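From: Yu-na Jin
To: besar-users list
Subject: Re: [besar-users] Anyone tried the Sirnine trial kit yet?

Dong-hyun Kwak wrote:

> Hi all,
>
> Our lab has some money left that has to be spent by the end of November,
> and I'm looking hard at the Sirnine kit for the Besar humanoid. As I
> understand it you get the Notden control software, the Ko hand drivers,
> a set of ready-made household tasks, and support by email. The sales
> page is long on adjectives and short on anything I can use.
>
> What I want to know:
>
> - How long from opening the box to the first real reach on your own
> furniture?
> - Does the balance hold up when the arm is way out in front?
> - Can you add your own task without rewriting half the config?
> - Is support any good?
>
> We have one Besar, two grad students and a room with a low ceiling.
> Happy to hear off list if you'd rather.
>
> Dong-hyun

Hi Dong-hyun, and hi everyone,

Yes! We've had the kit running for a month now and I've been meaning to write something up, so you get the long version. No connection to Sirnine apart from being on the trial, and I've sent them a fair number of complaints too (see further down).

Short answer: I really like it. It's the first add-on for this robot that let me spend my days on the task and not on the plumbing.

Setup first. The install took me an afternoon, and most of that was my own fault for trying to keep our old hand drivers next to the Ko ones. Don't do that. Remove the old package completely, reboot, then install. After I started over it went through in one go, and the calibration routine is lovely: it walks each joint through a short range, shows you the numbers, and asks before it saves anything. Our left wrist was off by enough that I'd been correcting for it by hand in every script since spring. Gone now!

First reach on our own furniture was the next morning. The household tasks come with a default table height of 74 cm, and you'll want to measure yours before you do anything else. You type in the height, mark the corners of the work area, and Notden builds its keep-out zone from that. An L-shaped desk is fine, by the way. You enter it as two rectangles that share an edge. The manual only shows plain rectangles, but the two-piece version is in the sample configs if you go digging.

The task I've spent the most time on is the basket one: two baskets on the desk, one nearer, one farther back, and the robot has to get its hand over to the far one without bothering the near one. It sounds like nothing. Try it with a biped, though, where every inch the arm goes forward has to be paid for somewhere in the legs. 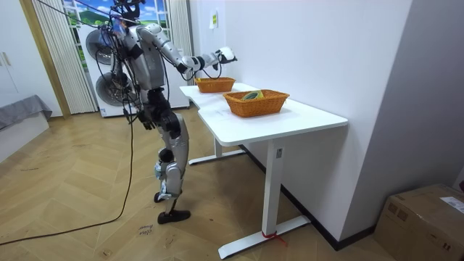
Basket task on the L-shaped desk, left arm out to the far basket.

So, balance, which was your second question. This is where I was most pleasantly surprised. Notden plans the arm and the feet together, so it may take a small step partway through a long reach instead of locking the knees and hoping. The first time I watched it do that I yelled for the whole office to come look. You can set how eager it is to step. Out of the box it's a bit jumpy for my taste, so I turned the step setting down from 16 to 10 and it's much calmer on near targets and still moves its feet for the far ones. (The setting has no unit. I asked. They said it's "a weight." Fine.)

I ran the far basket reach 100 times with the default hand speed before I changed anything, mainly to have something to compare against later. I'm not going to post a success rate to the list, since I kept changing my mind about what counted as a good finish and I'd like to redo it properly. The misses did have a pattern: nearly all of them were the hand going a little too far past the rim, hardly ever short of it. If you see the same thing, look at the palm offset in the Ko config before you blame the planner. Ours was set for the older palm.

Adding your own task: easier than I feared. A task is one text file with a start pose, a list of goals, and what to do if a goal fails. I copied the basket one, renamed it, swapped the goals, and had something moving before lunch. What you can't do yet is branch. If you want "look in this basket, and if it's empty go to the other one," you have to write two tasks and call them from your own script. It's doable but clumsy, and it's at the top of my wish list.

Other things I'd fix:

- The log viewer drops its place every time a new line comes in. Maddening when you're scrolled up trying to read an error. I dump the log to a file and read it there.

- The right hand and left hand have separate gain files with almost the same name. I edited the wrong one for most of a day.

- Cable handling isn't in the planner at all. Notden has no idea the robot has a cable, so when you add walking to a task, plan the turns yourself and make them go back the way they came. Two left turns in a row is asking for it.

- The emergency stop test in the setup menu passes even if you skip the second press. I reported it, they answered the same day, and a fix is supposed to be in the next release. Until then do both presses.

Which brings me to support. Very good so far. I get a person, usually the same person, and they've read my message before they reply, which puts them ahead of most of what we pay for. They did once ask me to reinstall everything for a problem that was a typo in my config, but I'd sent them the config with the typo in it, so we can share that one.

About your low ceiling: I'd write to them before you order. The kit itself doesn't care, but the start pose in a couple of the sample tasks lifts both arms up, and I don't know how much clearance you have. You can edit the pose in the task file. Just do it before the first run and not after, please.

I haven't touched the two-handed tasks or the laundry ones, so if anyone else on the list has, I'd love to hear how they went, especially with soft stuff. We have a washer and dryer right there in the room and I'm itching to try.

Dong-hyun, if it helps I can send you my desk config and the basket task file with my comments left in. They're messy but they run. Mornings are best if you want to call, any time after 10.

Yu-na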